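The Year I Stopped Buying Adapters

I moved to Drunville with two suitcases and a shoebox, and the shoebox was all plugs. Eleven years of them! Travel adapters, a camping splitter, one chunky gray cube that buzzed when you ran a kettle off it and that I kept anyway (I had carried it across two borders and felt loyal). My cousin looked in the box and asked if I was planning to open a store.

So when the magazine wanted something on small household annoyances, I said I'd take electricity. I don't mean the bill. I mean the part where you stand in a rented apartment holding a lamp, and the only outlet in the room is behind the bed.

My building went up when people owned a radio and an iron and that was pretty much it. The living room has 2 outlets. One is by the door, where I have never once wanted to plug anything in, and the other is behind a radiator that was clearly put there by somebody with a grudge. For the first few months I lived along the walls like a cat. I wrote in the hallway. I dried my hair in the kitchen, next to the toaster, and then felt guilty about the toast.

I finally called Nikola Kelmendi, who has been wiring old apartments in this town since before I could read. He walked through my place in May with a flashlight and a paper cup of coffee and did a lot of breathing through his nose.

"You have one circuit doing the work of four," he told me. "It's a good circuit. It's tired."

Then he found my masterpiece, which was a power strip plugged into a power strip plugged into an extension cord that went under the rug. He didn't yell. He got down on his knees, rolled back the rug, unplugged the whole chain and handed it to me like a dead snake.

I got a talking-to after that, and I'm passing it on because I needed it badly. Strips go straight into the wall, never into each other. Heaters, kettles and anything else that makes heat get a wall outlet to themselves. Nothing runs under carpet. If a plug feels hot when you pull it out, stop using it and get somebody to look. And turn the strip over and read the label, which will tell you the most it can carry. Mine said 3000 watts, and I had honestly thought that was the model number.

Rewiring the apartment was out of the question (my landlord communicates mostly by silence), so we went for the cheap version. Nikola replaced both outlets and moved the one by the radiator up to waist height. The rest was on me, and it came down to furniture. I'd been putting the desk where it looked nice and then dragging cords to it. Now the desk goes where the power is and the couch can complain.

The bill for all this was 111, parts included, and I spent more than that on adapters in my twenties. I did the math on a napkin and threw the napkin away.

My neighbor Yurii Maksymiv went the other direction completely. He teaches evening classes in clock repair and has a workbench that runs the length of his spare room, and he screwed a row of outlets along the back edge so that nothing ever touches the floor. It's gorgeous. I'm so jealous I bring it up at dinner parties. He says the best thing he ever bought was a roll of cloth tape, and that he labels both ends of every cord. I started doing it too, and found out I'd been charging a phone I no longer own.

What I'd really like is for apartments to come with a little map, the way trains do, showing where the outlets are and which ones share a line. You'd look at it before signing the lease. I asked about it at the rental office and the woman there laughed, but in a friendly way, and then told me about her own radiator.

The shoebox is down to three adapters now. The gray cube is one of them. I don't plug it in, but I like knowing where it is.
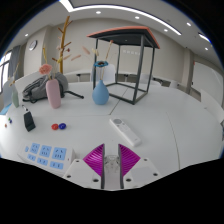 Before You Buy a Strip

Measure first! I came home with a short cord twice. Get one with its own switch so you can shut the whole thing off on your way out, and leave room between the bulky plugs. Then stick it somewhere you can reach without moving a bookcase.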